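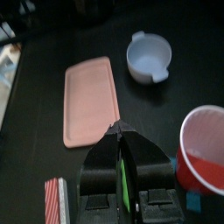 Pink tray on the black table

mudkhokhar: Has anyone tried warming aloeswood on mica with no charcoal? My first try smelled like toast, but I had such a nice evening anyway!
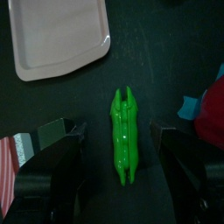 How long should I let the ash heat up?
Twenty minutes, and longer if the room is drafty.

aasmund_lie: I'd disagree, friend, ten is plenty with the fine Okine ash.

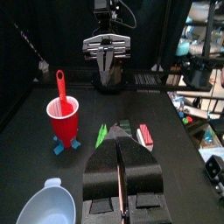 Red cup in its blue holder

larham964: Charcoal for me, always, buried deep (and do be patient with it).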